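Desk Supplies Sort, Corura Office - Gallery

Updated January 4, 2025

Corura is the smaller of our two offices, and its supply shelf has to serve every desk on the floor. The last full stocktake in July listed 230 lines, a good share of them duplicates. The bench sort is now done in batches: small items come off the shelf, go onto the table, and are either binned, basketed or sent on to Trindade for storage. The full item list is held under Prundar job 367.

Baskets are the standard open type with perforated walls. The perforations keep the weight down and let staff see roughly what is inside from the side. Lids are not used at Corura. They go missing, and a lidded basket tends to be stacked and forgotten.

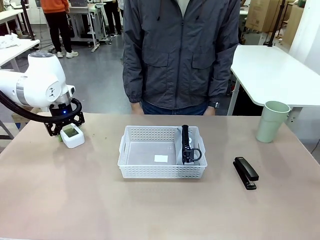 White perforated basket on the bench, with a paper pouch propped at one end. Black stapler and pale green cup to the right, both still on the table.

Staplers are treated as desk items and get a basket only if there is no desk to return them to. Spare staples are kept in their original boxes. Paper pouches are acceptable for anything with a point or a blade, provided the pouch stands upright and the handles face up. Labels go on the short end of the basket, below the handle cut-out, at a height that can be read from the aisle.

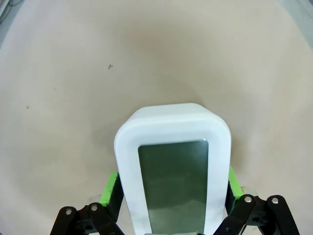

Small hard-cased items are the slowest category to sort. Many carry no label on the face, and the model plate, where there is one, is usually on the back or the base. The procedure is to stand the item up, check both sides and enter it on the sheet before it goes anywhere near a basket. Glossy casings such as the white one with rounded corners show fingerprints, and a dark reflective panel shows them more, so a dry microfibre cloth is kept at the bench. Solvent wipes are not to be used on panels of any colour. Items that cannot be identified within 6 minutes are set aside for the Grindance parts register - it currently holds 1,706 entries and can be searched by case dimensions.

Basket loading follows one rule: flat items at the bottom, long items across the top. A tray may be nested inside if it leaves the walls clear.

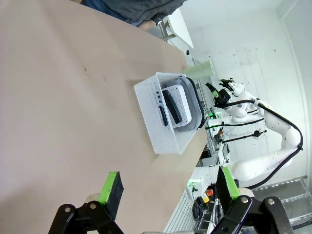

Basket with grey tray nested inside, a white rectangular device on the tray and a long black bar-shaped item laid across it.

Remaining shelf bays will be added to this page as they are sorted. Corrections to the item list should quote the job number and the bay.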